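Home | Reviews | Software | Hardware | Archive | Contact

Skiveo Task Planner, Version 2: Review

Published May 1, 2018

Skiveo is a task planning and execution package for two-armed robots. It is sold by Vitgate as a license for a single workstation, with updates included for the first year. Version 2 replaces the older script editor with a behavior tree editor, adds a perception module, and changes the way the two arms are scheduled. This review covers all three, along with installation and the logging tools. It does not cover the simulator, which is sold separately.

The laboratory evaluated the software during March on its own two-armed platform, using household laundry work as the test case. The task was to take clothing from a basket, place it in a front-loading washing machine, and close the door. Laundry was chosen for the demands it makes on a planner: the items have no fixed shape, the door moves on a hinge, and both arms must share a small space in front of the machine.

Installation

The installer completed without error on a clean workstation. A second workstation, which already held the Sirus motion library used in earlier projects, required more work. Skiveo ships with its own copy of the same library, and the two versions conflicted until the older one was removed. The manual mentions this in an appendix. It should be on the first page.

Robot setup is done through a description file and a short calibration routine. The routine moves each arm through 21 poses and reports the remaining error for each camera. The report is easy to read, and the results can be saved and compared with earlier ones.

Planning

The tree editor is the strongest part of the release. Each step of a task is a block with conditions for starting, stopping, and giving up. Blocks can be nested, saved, and used again in other tasks. The laundry task was built from 11 blocks, and a member of staff with no previous experience of the product was able to read the finished tree and explain it correctly.

Recovery behavior is set on each block. When a grasp is reported as failed, the planner can try again, choose another item, or hand control to the operator. In version 1 these choices had to be written by hand. The new arrangement saves a good deal of time, although the default number of retries is too high for work with cloth – the arm will return to the same fold again and again unless the limit is lowered.

Two-arm scheduling is less complete. The planner reserves a region of space for each arm and refuses any motion that would enter a region already in use. This is safe, but it is also cautious. During loading, one arm often waited for the other to leave the area fully before starting its own approach. A setting for smaller regions exists, but it applies to the whole task and cannot be changed for a single block.

Perception

The perception module finds objects from a head-mounted camera and keeps a model of the workspace that the planner can query. Rigid objects with a known shape were handled well. Drum openings were found reliably once a model of the appliance had been supplied, and the module gave a usable estimate of the door angle. 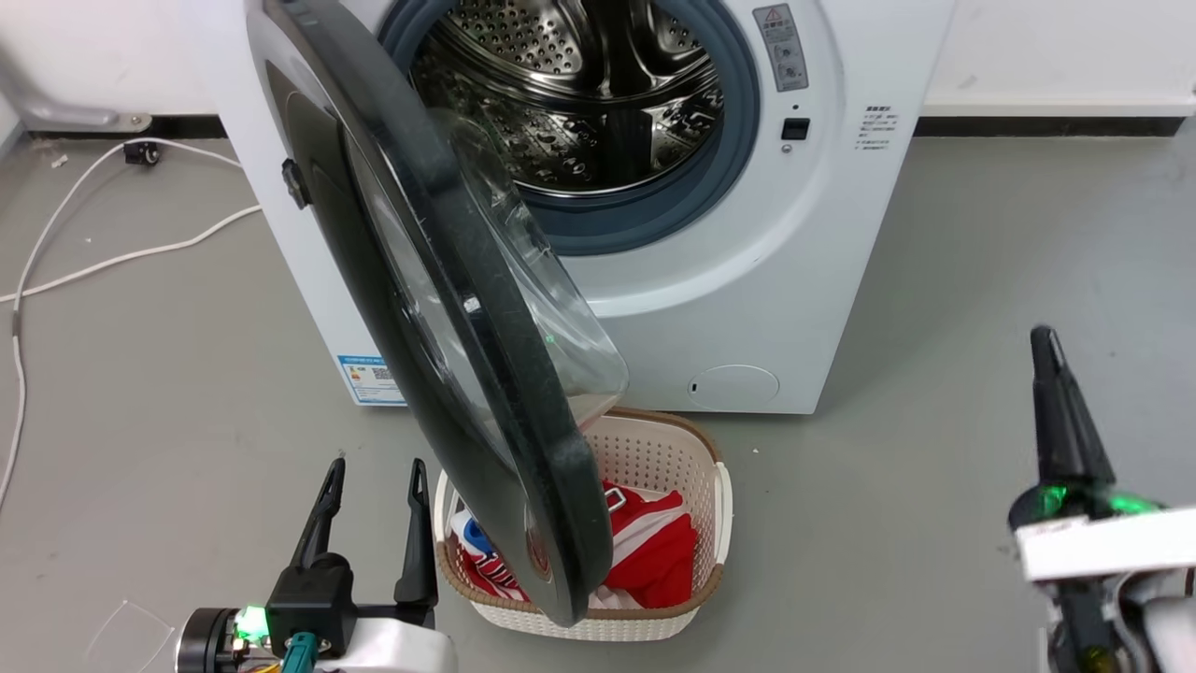 Clothing was more difficult. The module treats a pile as one object and proposes grasp points on its upper surface. It makes no attempt to separate one garment from the next, and the planner has no means of knowing how many items have been lifted. For loading a machine this is acceptable. For sorting or folding it would not be, and buyers with such tasks in mind should plan to supply their own detector through the plug-in interface.

A second concern is the treatment of blocked views. When part of a container is hidden, the workspace model keeps the last known contents of that part until it is seen again. Old data is marked with its age, but the planner ignores the mark unless a condition is added to the block.

Logging and Support

Every run is written to a single file that holds the tree state, joint positions, and camera images on a common clock. The playback tool allows the user to stop at any point and see which condition caused a block to end. One feature is missing: there is no search across files. With 109 runs on record at the end of the evaluation, finding all cases of a certain failure meant opening them one at a time.

Vitgate answered support requests within one working day. The answers were accurate, though one referred to a menu that is not present in the released version.

Comparison with Makris

The laboratory also holds a license for Makris, which serves much the same purpose. Makris allows closer cooperation between the arms and is the better choice for handover tasks. Its editor is harder to learn, and its logs are kept in separate files that must be lined up by the user. Laboratories with rotating staff are likely to prefer Skiveo for that reason alone.

Recommendation

Skiveo version 2 is recommended for groups that need to build and maintain long tasks with a small team. It is not recommended at present where the arms must work in close contact, or where separate soft items must be identified. The laboratory will renew its license and will review the scheduling module again when region settings can be made for each block.

Related Reviews

Makris: Planning for Handover Tasks
Sirus Motion Library: Notes on Upgrading
Choosing a Log Format for Long Robot Runs
Calibration Tools for Head-Mounted Cameras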